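Lurnier Rail to Cut 140 Yard Jobs, Keep Dividend

November 2019

Lurnier Rail will cut 140 jobs at its Budik and Zemon yards this winter, the freight carrier told employees in a memo titled "Moving Forward." Most of the people moving are brakemen and car inspectors, and the direction is out the gate.

The company blames a weak year for grain and lumber. It had 36 locomotives in storage by June, and it plans to run longer trains with smaller crews until traffic picks up. Shareholders will bear the hardship of a 6% dividend increase.

Lurnier employs 4000 people across its network. The Zemon yard will stay open on weekdays — mornings only — while overnight switching shifts to Budik, which is losing its night supervisor.
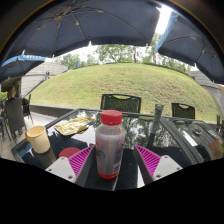 Will the laid-off workers be called back if freight recovers?

The memo says they keep recall rights for two years, in order of seniority. It doesn't say how much freight would count as a recovery.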